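2/24/18

Finally got round to the kitchen table today. It's been on the list since October and I ran out of excuses.

Bought it second-hand from Michiels when we moved in. Pale wood, nice size, but years of dinners had left it tacky in places and dull in others.

First job was clearing it. Post, chargers, a jar of pens, half a jigsaw. Most of it went straight in the recycling. The jigsaw went back in its box, two pieces short.

Washed it down with warm water and a drop of washing-up liquid, then dried it with an old tea towel. Do this before you sand or you just push the grease about.

Sanded by hand, always with the grain. It took around 3 hours with a break for lunch. My arms are not what they were.

Maricruz Cervantes asked what oil I used. It's the clear one from Wanitz. Two thin coats, wiped off after 10 minutes. I tried a thick coat on the last table and it stayed sticky for weeks.

The ring from the hot pan was the worst bit. I went over that patch again with finer paper before oiling.

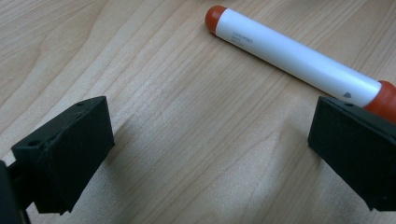 I'd thought about a darker stain, but I'm glad I left it light – the kitchen only gets sun in the morning and it needs the help.

For anyone asking about mats, I'm getting cork ones. The felt ones we had shed everywhere.

New rule in this house is that post gets opened standing up and doesn't touch the table. We'll see how long that lasts.

Chairs next. Two of them wobble, and one needs gluing before anybody sits on it again.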